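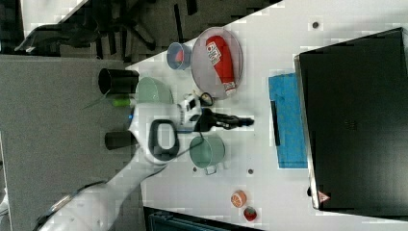 Ketchup on its plate, with the green mug and half an orange.

October 27, 2026

I've been sorting the play food again. The set has grown since March, when I bought the first pieces from Stusby, and it had reached the point where things went into whatever bin was closest. Fruit was in with the cups, and the plates were at the bottom where you had to dig for them.

The system I started with had 16 categories. It was too many. I had a separate bag for citrus and a separate bag for things with stems, and putting everything away took longer than getting it out. I cut it down to 12 and then gave up on categories and started thinking in place settings.

A place setting is one plate, one cup, one mug, something to pour or squeeze, and some fruit. The pale green dish goes with it too. It all gets stored together and comes out together. If a piece is missing you notice right away, which never happened with the bags.

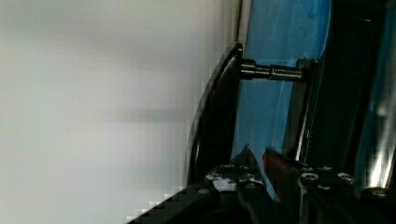
Color is the other thing I've been working on. The old bins were clear and they all looked the same from the doorway, so I want each setting to have its own strong color on the lid. I looked at paint chips from Kitham and kept going back and forth between a dusty blue and a brighter one. The bright blue of the panel is what I'm going with, minus the pale streaks running down it. Next to the pale green pieces it should be easy to spot. The second setting will probably get yellow, but I have one can of paint to use up first.

I also stopped packing cups inside mugs. They fit, but they stick, and a small cup is better used for holding something small. A strawberry goes in the blue cup now. The ketchup bottle goes flat on the plate, so the plate isn't bare when you set it down and the bottle doesn't roll off.

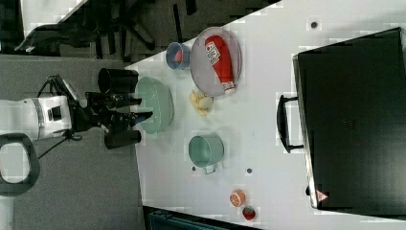 Gilang Wijaya wrote that the fruit should have its own bin no matter what, and that any setting with loose pieces will be short a strawberry inside a month. Gilang keeps all the fruit in one deep tub and hands it out at the table. I can see that working for a bigger set. Mine is small enough that I'd rather see the orange half next to the mug and know it's there.

The lids I ordered from Nonamgate came to 15 with one spare size, order number 503 if I ever need to match them. They snap on tightly. The Nugroho ones I had before were softer and popped off when stacked.

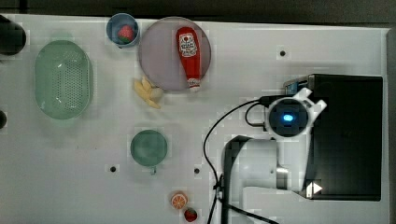 Bananas just below the plate, a strawberry in the blue cup.

Still to do: paint the first lid, find a better spot for the mug, and write the contents on a strip of masking tape for the inside of each bin.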